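Slide 4. Right, hands up who's bought a gripper off a spec sheet! Me too. We ran Vulow pads against Harb pads in August, on soft pouches and daft little boxes.

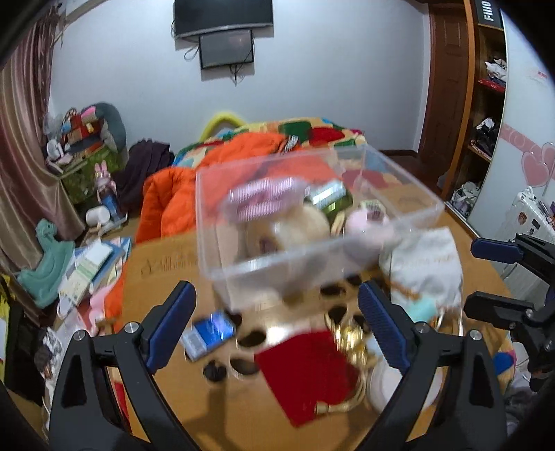
Blue pads, clear bin, red pouch up front.

Harb lost on drawstring pouches (pause for groans), and I'd bet money on the cords. 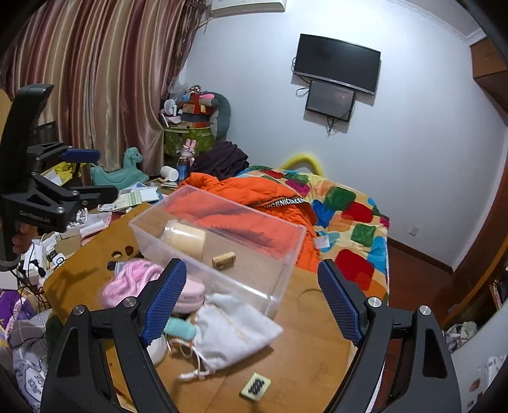 Anyway, 447 tries a side, and Vulow dropped 55. Next slide, Trostik controller.

Comments (2)
Is the Harb pad softer?
Great talk, slides please!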